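## Robot club: the toothbrush task

The Givasora student robotics club has spent the weeks since May on a single bathroom job, to be shown at the Krasniqi schools and colleges challenge. Each team has to teach a two-armed robot to deal with a toothbrush, a tube of toothpaste and something to stand the brush in. Members record the job by hand first, using a pair of hand-held grippers, and the recordings are then used to train the arms.

The target is 1,000 recordings. The club has 143 so far and hopes to add 40 at each session once term starts again.

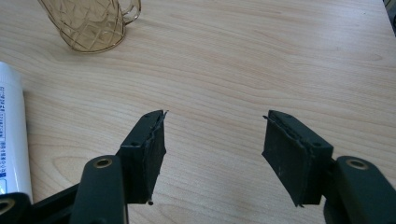
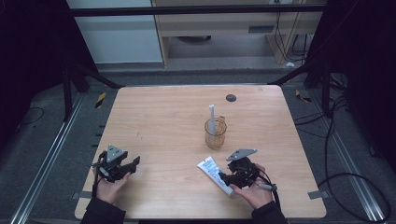 Sunari, Jul 20, 2023

Both hands are busy throughout, and new members find this harder than they expect. The tube is the awkward part. It rolls if it is nudged, and a gripper that comes in too steeply pushes it along the table. The advice from older members is to go slowly and keep the wrists low.

The pads on the fingers take a good deal of wear. Scuffed and peeling rubber changes how the tube sits in the jaws, so please look at the pads before you start and note their state in the log. A fresh set is on order. Until it comes, carry on with the old ones - but stop if a pad starts to shift on its block.

The club will bring two teams of 4 to the challenge, and there is still room in the second. Anyone on the Briratus course can join, first years included. No programming is needed to make recordings. Put your name on the sheet by the lab door, and say which afternoons you can do.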